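Hi from Dernham! I know the form asks for bullet points, but I've never been any good at those, so you're getting a letter again. It covers the stretch from the end of summer through December, and the numbers are at the bottom if that's all you need.

## The park so far

When you gave us the grant for the Skudivach project, I promised a visitor guide for families who had never set foot in a theme park and were a bit scared of it (I was that parent once, hanging on to a stroller and a soggy map). The guide now has 26 chapters drafted, and 22 of them have been read by at least one family who took it into the park and came back with notes. The notes are wonderful. One mom wrote "WHERE ARE THE BATHROOMS" across the top of the boat ride chapter, and she was right, so bathrooms have moved to the first page of every section.

The big surprise for me was the Medeiros Carousel. I'd given it half a page and figured people would walk past it on the way to the coaster. Instead it's what families write to me about most! Grandparents rode it as kids, they want to ride it again, and they want to know which horses are original. I've rewritten that chapter twice and it's now the longest one in the book.

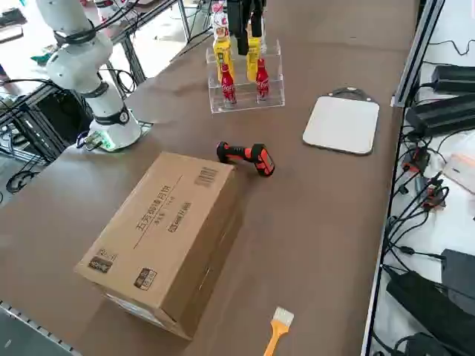
*Red Coca-Cola bottles in front, yellow bottles behind.*

## What people told us about food

I spent a lot of the fall on the eating chapters, mostly because I kept getting them wrong. My first draft ranked every snack stand by how much I personally liked it, and readers told me (kindly) that they didn't care. They wanted to know where you can sit down in the shade, which counters will heat a baby bottle, and whether you can get dinner before the evening parade without losing your spot. So I threw out the rankings and started over. I kept my paragraph about the cinnamon twists and I'm not sorry.

We also added a page on bringing your own lunch. The park's rule changed in the middle of the season and our first version was out of date before the ink dried. For the next printing I'd like to put anything that changes often on the website and leave it out of the book.

## Unda

Unda is the water side of the park, and it's where I'm behind. It closed early this season, before I'd finished walking the paths with a wheelchair user and checking the ramps. I have good notes on the lazy river and the wave pool and almost nothing on the slides. Those are the four chapters still waiting for a family to try them, and I don't want to print guesses about stairs. I'd like to move that piece to spring if that's okay with you.

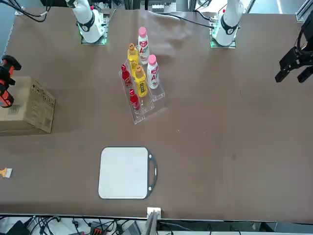

*The big table with its brown cloth.*

## Numbers

- Printed sample copies handed out: 697
- Downloads of the free planning checklist: 3177
- Chapters drafted: 26
- Chapters tried out by families: 22

The downloads made me yell out loud in my kitchen. Most came after a homeschool newsletter shared the link, so I've asked if they'd run the carousel chapter too.

## Next

Unda in the spring, then a clean edit of everything, then the printer. Money is fine. I've spent less on travel than planned and more on paper, and I'd like your okay to shift the leftover travel money into the print run. Could you let me know before I book the printer?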